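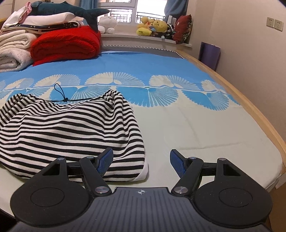

2019-12-17, sorting of the bedding for the guest room in Kamodbridge. Today I wanted to decide finally which textiles stay on the bed in winter and which go to storage until April. The Penry comforter weighs too much for the small washing machine, so I will bring it to the laundry in Siltia and not try again at home. For the piles I keep the old rule, everything folded at the head of the bed and the small bags on the mattress. The red comforter now leans against the thick white layers, with the navy blanket higher up and a folded sheet on top of it. The pale pink garment does not belong to the bedding and must go back to the wardrobe before I close the boxes.

Fitted sheet: I keep the white and blue one with the big fan motifs. It holds well at the corners, also after many washes. The second one from Demden has lost its elastic on one side – I can sew it, but not this week.

Striped bag: black and white, with drawstring. I want to use it for pillowcases only. Last winter I put socks inside too and then searched for them until spring.

Washing test from the morning, cotton only. Load before 700 g, with 13 g of powder. After the spin one pillowcase still smelled of storage, so I will repeat with longer rinse. Dry weight of the small towel is 300 g on the label, but my scale gives 280 g. Maybe the scale is wrong, I should check it with a full packet of sugar.

To do: label the boxes on the short side, buy lavender, ask the laundry in Siltia for the price of one comforter.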